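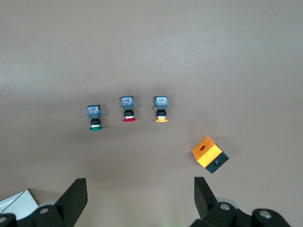 Anisa Simanjuntak

## 4. Laying out the switches, Mastdale cell

Do this before homing. Arm stopped, speed at 20 percent.

1. Wipe the table. Dry cloth only, no spray.
2. Set out green, red, yellow, left to right. Caps toward the gripper, blue contact blocks pointing away. Leave a switch width between them. Row doesnt have to be dead straight, the wrist camera finds each one.
3. Enclosure goes lower right, hole up. Any angle ok.
4. Check finger screws. Loose one = stop, tighten, redo section 3.
5. Open gripper all the way. Load program 86, run one dry cycle, no grip.

**Note:** brass tabs bend easy. Pick switches up by the black collar, never by the tab.

**Caution:** keep hands out from between the fingers even at low speed. Grip force is still on when the arm is paused.

6. Dry cycle good? Force to 400, start teh run.
7. Regrease finger slides every 2000 cycles. Write it in the Graltix log, last one missing is February.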